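Can You Really Teach a Robot to Put Away the Laundry?

A company called Trarstead sells a kit named Hukwood. It's a pair of grippers that you hold in your hands, one for the left and one for the right. The ad says you can "teach any robot any chore." That's a big promise, so let's poke at it.

How is it supposed to work? You do a chore with the grippers instead of your fingers. The kit records how they move. Later, a computer studies the recordings and tries to make a robot move the same way.

The ad says 200 tries are enough for one chore. Enough for what? If you practiced tying your shoes 200 times, you'd be pretty good at it. But you already know what a shoe is. A robot doesn't. Change the shoe, or even the table, and it may get stuck.

Cloth is extra tricky. A block keeps its shape when you pick it up — a towel flops into a new shape every time. Trarstead's own test used 60 towels, all the same size. Does your laundry look like that? Mine has socks in it.

The kit also takes practice. The booklet says to plan on nearly 4 hours before your hands get used to the grippers. It's a lot like eating noodles with salad tongs.

Before you believe an ad for a robot helper, try asking these 3 things:

Who did the chore, a robot or a person?
What happens if something gets moved?
How many times did it go wrong?

The Hukwood ad answers the first one, in very small print. I couldn't find an answer to the other two.

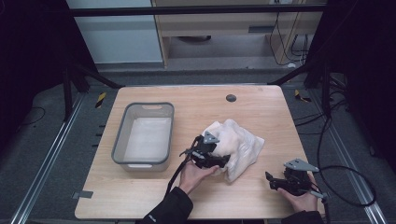 A person uses two hand-held grippers, with one clamped on a white cloth.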